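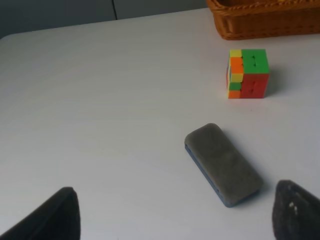 3.2 Pairing the Bemilis Thermostat

1. Switch off the heating at the breaker. The thermostat forgives many things, but this is missing from the list.
2. Snap the Bemilis onto its wall plate and restore power.
3. Hold the dial for 9 seconds. At eight it does nothing. At ten it switches to Celsius.

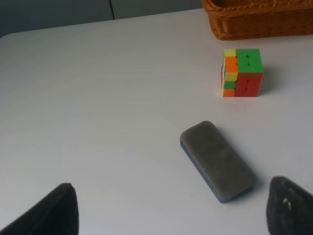

4. Enter code 544 and wait for the green light.

Note: Pairing can take 24 minutes. Pressing the dial again starts the wait over.

Caution: Do not set the dial above 39 °C, however cold your mother-in-law says she is.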